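Munoscombe Warm Homes – how we're getting on, October

Hello Catrin, and hello to everyone at the Grutonholm fund who reads these. You asked last time for fewer tables and more of what's happening on the ground, so I've taken you at your word. The spreadsheet is attached separately for anyone who misses it.

The short version is that we're a bit behind on the radiators, bang on with the boiler servicing, and well ahead on the loft hatches, which I did not see coming. We set out to get round 100 homes with a heating check, a proper service where there's a boiler to service, and a sit-down chat about the controls. We've now finished 54. I'd hoped to be nearer the end of Hotville Road by this point, but I'd rather have them done properly, and Themba (who does all our gas work and is the only one of us allowed anywhere near it) won't be hurried through a service for anybody.

Boilers first, then. Most of what he's found has been ordinary neglect. Low system pressure, a clogged condensate trap or a timer still set for whoever lived there before. Two boilers had to be turned off on the spot and labelled, and both households had plug-in heaters from us by teatime the same day. One has a replacement fitted already. The other is waiting on a flue part and I'm ringing the merchant every morning, so much so that they now pick up with "Not yet, Orla".

Radiators are where we've slipped. The plan was to balance every system as we went, starting with the one nearest the boiler and working outwards with a thermometer. Lovely on paper! In the older terraces the lockshield valves haven't been touched in years and a fair few of them weep as soon as you put a spanner on them. So we've had to carry more spare valves, drain down more often than we'd allowed for, and book second visits. I've moved £300 across from the printing line to cover the valves. Shout if that's a problem, but I think it falls inside what you said we could shift about without asking.

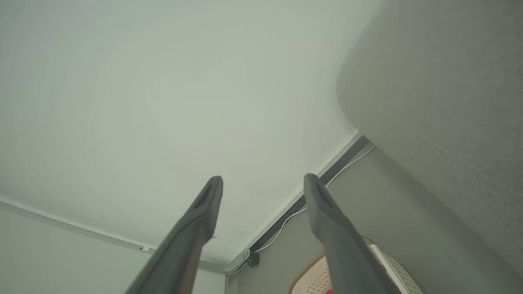

Ceiling height is one of the things we note on every heat-loss sheet.

While I'm on heat-loss sheets, Esben Kjærgaard has redone ours from scratch and it's so much better. The old one asked for everything in an order that had you going up and down stairs four times. Now you do a room at a time – walls, windows, floor, what's above and what's below – and the sums come out at the bottom. He's also got us asking which rooms people really use in winter. It sounds obvious, but we had been sizing things for spare bedrooms that have held nothing except a bicycle for ten years, and not asking about the back kitchen where somebody sits all day.

Controls have been the nicest part of the work by a mile. We're using the Parri room thermostat wherever there was nothing before, or where the old one had given up. It has a big dial and not much else, and people get on with it. I used to leave the booklet behind and hope for the best. Now we set it together, then I get the householder to change it and change it back while I keep my hands in my pockets (harder than it sounds). We go over the hot water timer in the same visit. A few people had been heating a full cylinder twice a day for one person and a washing-up bowl.

I also promised you something on damp. It's a bigger subject than I gave it credit for in the bid. We're seeing mould on outside walls behind wardrobes, and in bathrooms where the fan was switched off because of the noise. Quite a lot of it comes back to how washing gets dried. If there's no yard and no tumble dryer it goes over the radiators, and then the room can't warm up and the windows stream. Natalia Olvera has been brilliant on this. She doesn't lecture anyone. She'll talk about putting the airer in the bathroom with the door shut and the fan on, or opening a window for a while after hanging things up, and she does fan cleaning on the spot if it's needed. She'd like a small pot of money for quieter fans and I've put a note about that further down.
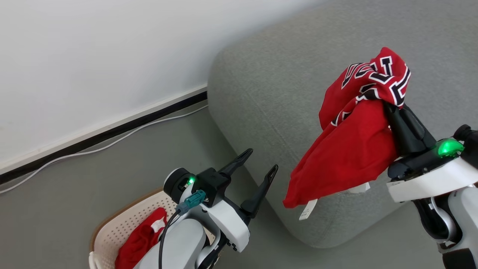 Wash day: two red garments, one of them still in the basket.

Ah yes, the loft hatches. We'd budgeted for draught strip and a bit of insulation board on the ones that needed it, thinking it'd be a fiddly extra at the end of each visit. It's quick, it's cheap, and people love it because they notice straight away that the landing isn't so bitter. We've used up the whole first order of strip and are well into the second. If there's a second year I'd put hatches and letterboxes right at the front of the visit, as it gives us something to show for ourselves before the long boring bit with the radiators.

Things that haven't gone well. The evening drop-in was poorly attended and I've stopped it. We'd picked 6.30, when half the road is cooking tea. The doorstep approach works much better, especially when a neighbour has already had us in. We've also had more missed appointments than I'd like, and a text the afternoon before seems to be helping, though I haven't enough to go on yet to promise you anything. And the van needed a clutch. That came out of our own pocket and not yours.

What's next. Themba carries on down Hotville Road and then starts on the flats, where the heating is all electric, so his part gets lighter and Esben's gets heavier. Storage heaters are their own little world and Esben is writing a one-page guide to the input and output dials, with large print. I'll send you a copy before it goes through any doors. Return visits for the weeping valves are booked in alongside.

And what I need from you, please, Catrin:

A yes or no on the £300.

A view on whether quieter bathroom fans could count as heating improvement. Natalia can send prices.

Your logo in a version that doesn't go fuzzy when we print it on the thermostat cards.

You're very welcome to come out with us on a visit. Bring thick socks, as it's shoes off in most houses.

All the best,
Orla Ó Flaithearta
Munoscombe Warm Homes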